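Drostar desktop teardown notes – README

Last edit 11 December 2021

What's in here
Notes and parts list for the old desktop towers we strip for spares. 1134 entries, one line per part. Photos kept seperately, 171 of them, file names match the part column.

Columns
unit, part, location in case, fastener, colour of clip or latch, condition, remarks

Condition is by eye only. Nothing was powered up for this list. Don't quote it as a test result.

Order of work
Side panel off, tower laid flat. Cables first, then cards, then drives. Power supply after that. Board comes out last – leave the CPU socket bracket on it.

Known problems
– 125 entries have no fastener recorded, mostly July
– "grey" and "silver" used for the same metal in places, will tidy
– heatsink means the small chipset one unless remarks say CPU
– memory slots numbered from the socket outward, older rows may be backwards

Licence
Use it however you like, credit Drostar. Corrections welcome, put the unit and part in teh subject line.

Tower on its side, then closer in at the CPU socket

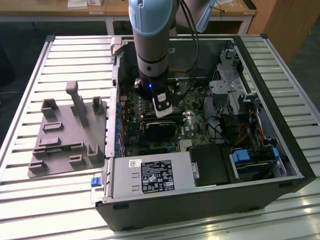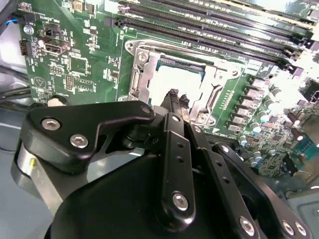 Prokopenko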